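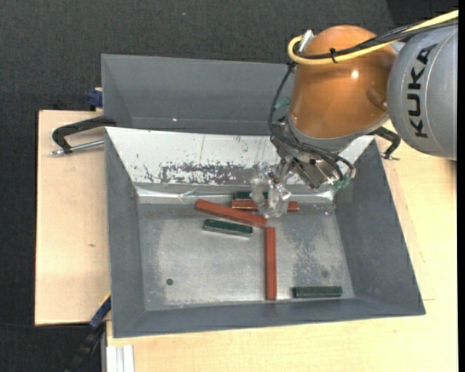
Drustine gripper kit – final project report
Kiều La
Submitted May 18, 2020
Supervisor: Stuart Sedgwick

1. What the project was

The task was to take one commercial gripper kit for bin picking, mount it on the lab's KUKA arm, and decide if the department should buy a second one. Kit is the Drustine, sold by Nunon. It comes as a box with the gripper body, flange plate, two sets of fingers, a cable pack and a license for their grasp planning software, which is called Jugah (took me a while to work out that Jugah and Drustine are the same product line, the website is confusing).

Short answer up front: hardware yes, software only if the price comes down. Reasons in section 5.

2. Setup

Started in September, first real pick was a good while after that. Most of the delay was mounting. The flange plate in the kit has the right bolt pattern for our arm, but the locating pin was a hair too fat and had to be turned down. Nunon support answered in 2 days and offered to send a new one. By then we had already fixed it in the workshop.

Cables run on the outside of the wrist. Kit instructions show a tidy route with printed clips. The clips pop off when the last joint turns fast so I went back to cable ties over the orange housing. Needs a loop with enough slack on the left or the yellow cable pulls tight at full rotation. Found this the hard way, twice. Anyone who takes over the setup: check the loop before you run a new program, and jog the last joint by hand to both ends first.

Bin is a gray one with sloping walls and a metal floor, clamped down next to a second one. Clamps matter. In the early runs the bin was just sitting on the board and every time a finger touched the wall the whole thing crept a little, and then all the positions were off and I blamed the calibration for most of a week.

3. Parts

Bars, red and green. The red ones are longer. I picked bars because they lie flat and in any direction, they cross over each other, and they end up against the walls, which is where grippers like this have trouble. Also they were free. The colors let me check in the camera log that the planner had the right part without reading lengths off.

Normal run was a handful of bars dumped in, robot picks from bin one and drops in bin two, until it is empty or the planner gives up.

4. Results

Total attempts logged: 362. Of these 113 failed on the first try. That is nearly a third and honest first reaction from Stuart was that it sounds bad. It does. But the failures aren't spread out evenly.

Back wall. Worst place by far. When a bar lies along the back of the floor, there is no room for the far finger to get down behind it. Planner still proposes the grasp because it models the fingers thinner than they are. The finger lands on the bar or on the wall, force limit trips, arm backs off. You can see wear on the back wall of the bin.

Corners. Same story but less often. Short green bars end up there more.

Shiny floor. The metal floor has worn patches and the reflections confuse the depth image. A few times the planner tried to pick up a piece of floor. Turning off the overhead light and using a side lamp got rid of most of it. Nunon says in the manual to use a matte liner. They do not supply one and we did'nt buy one.

Open floor. Almost no trouble. A bar out in the middle with nothing touching it gets picked, red or green, any angle.

Second tries: the software moves on to a different bar after a fail and comes back later, which I liked. Picking one bar often shifts its neighbor and then the neighbor is easy.

5. The kit as a product

Fingers first. The clear ones are the best thing in the box. They flex a bit, they grip the bars without marking them, and being able to see through to the part while you are teaching a position is really useful. I used one pair for the entire project. Some scratches at the tips, no cracks. The stiffer black pair went back in the box after an afternoon.

Gripper body is solid. Bolts stayed tight (I used thread lock, the manual doesn't mention it). It is wider than I'd like for a bin with sloping sides, you have to watch the lower plates.

Software is the weak part.
– Installer wants an old driver version, page 4 of the manual says so but the quick start sheet doesn't.
– Finger thickness can't be edited in the normal menu. There is a config file. Support sent me the line to change, and back wall failures dropped, but the change came too late for a full second series so I have no numbers I trust.
– Log files are good. Every attempt with image, planned pose and force curve. Section 4 would not exist without them.
– License is yearly and per arm. For a teaching lab thats hard to defend.

I compared on paper with the Flarton kit, which the other group had on loan. Cheaper, no planner included, fingers are metal. Did not get time to mount it so no opinion past the data sheet.

6. Recommendation

Buy a second Drustine gripper body and a spare pair of clear fingers. Don't renew Jugah at the current price – ask Nunon for an academic rate first, and if not, use our own planner with their gripper driver, which is open and worked fine when I tried it from a script.

7. Not done

Repeat series with corrected finger thickness. Matte liner. More bars in the bin at once, I never went to a really full one. Cycle time, I logged it but the arm was at reduced speed for safety so the values dont mean much.

Config file, logs and the drawing for the turned down pin are in the project folder under drustine_final. Gripper is still on the arm.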